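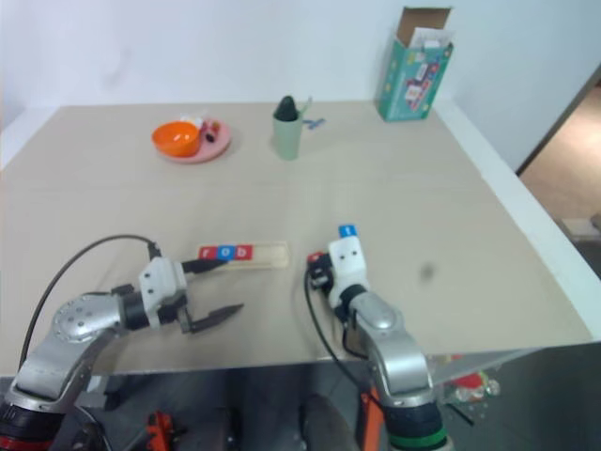

Letter tiles and tray on the craft table. The first three are in, the t is on its way.

Keeping letter tiles and their tray in good order

Letter tiles get handled a lot and put away badly. The set on our table is the sort with coloured square tiles and a long, narrow wooden tray with a slot to stand them in. These notes cover cleaning, storing and using a set like it, and most of them apply to any small wooden toy with loose parts.

Clean the table first. Crumbs and grit on the table end up in the slot, and grit in the slot scratches the tiles. Wipe with a damp cloth, then a dry one, and go over any join in the top with an old toothbrush.

Don't soak the tray. Bare wood takes up water and the slot can tighten as it swells. Use a barely damp cloth on the outside and a dry paintbrush in the corners of the slot. Stand it on its long edge to dry, away from the radiator.

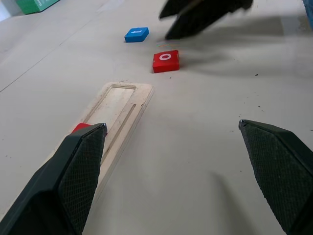
If the wood feels rough after drying, give it a light rub with fine sandpaper, going with the grain. Two or three strokes will do. Stay off the lettered faces of the tiles, where the paint is thin and comes away quickly.

A tile that sticks can be eased with a little candle wax on its bottom edge. Try this before you sand anything. Gilberto Bedoya, who looks after the toy shelf at the Flara playroom, had a set of 156 tiles and found that only 12 needed any attention once the slots had been brushed out properly.

Sort by letter, and leave colour out of it. Children remember where the letters live, and the same letter may come in more than one colour. A shallow tin with dividers works well — ours is an old Serrano biscuit tin with strips of card slotted together.

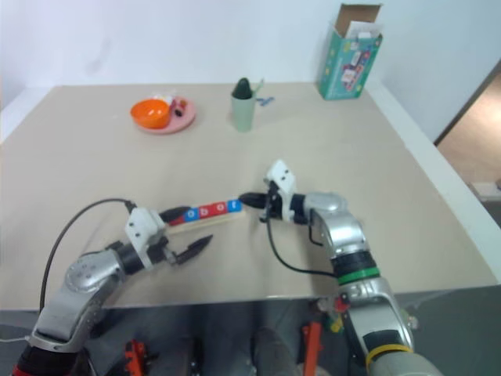
Check for upside-down letters before you put a word away as finished. A b can pass for a q at a glance, and an n for a u. A small pencil dot on the bottom edge of each tile settles it, and it rubs off later if you want to pass the set on.

Fill the slot from left to right and push each tile up against the last one. Gaps let the row slide about when the tray is moved. 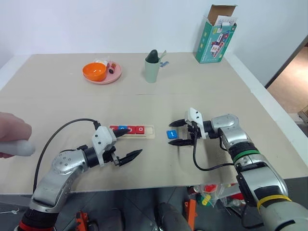

Give the work a surface that can take some wear. Flattened cardboard is cheap, stops tiles skidding and goes in the recycling when it gets grubby. Beige card like ours also makes a stray tile easy to find, and the blue t lying to the right of the tray shows up well against it. Tape the edges down underneath so that sleeves don't catch.

Keep cups and plates towards the back of the table while the tiles are out, and put the lid on the tin between sessions.

Updated 2019-03-28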